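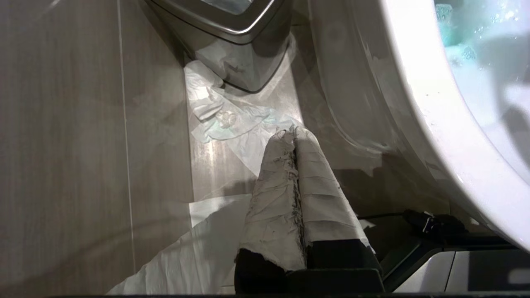 1. Okay friends, the bathroom thread I keep promising. It is a small room and I have far too many feelings about it, so get a cup of something and settle in.

2. We moved into the Morside place in December and I told myself I'd have the bathroom sorted in a weekend. Well! I have now had plenty of weekends and I'm still at it, a little at a time, usually with the radio on.

3. First, the floor. These are big porcelain tiles with a wood-grain look, sort of gray and sort of beige depending on the hour, and I love them more than I expected to. They're glossy, though, and glossy means every streak of cleaner shows up when the light hits. I use a tiny squirt of Prolleck in warm water and then go over it again with a dry towel.

4. Large tiles also mean fewer grout lines, and my knees are grateful. Our last apartment had those little hexagons and I spent half my life with a toothbrush.

5. Now the trash can. Brushed stainless steel, and I went back and forth on it for ages – plastic would have been cheaper, but I wanted something I could wipe down and that wouldn't look tired by summer. It lives right by the toilet, so it gets wiped as often as the toilet does.

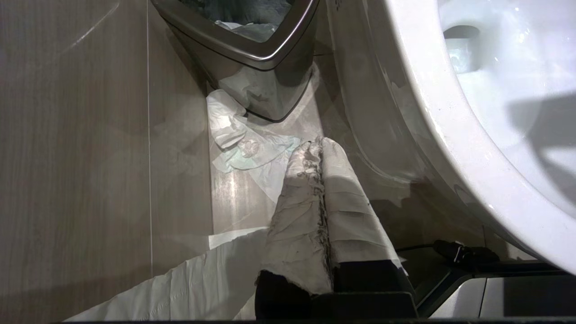

Bin day in the bathroom, white liner and all.

6. Let's talk liners, because I have opinions. I bought a box of 300 from Sunis and they are thin little things, but for tissues and cotton balls that's plenty. I keep 2 spares folded up in the bottom of the can so I'm never hunting for one with wet hands.

7. My order, if anybody wants it: empty the can, pick up whatever missed it, wipe the outside of the bowl, then the floor last, working backward to the door. I used to do the floor first and then walk all over it like a goose.

8. Next up is a bath mat. I have my eye on the Mabula one in oatmeal, but I keep worrying it will hide the tile. If you have it, please tell me how it holds up in the wash – mine would be going in every 4 days or so, knowing this household.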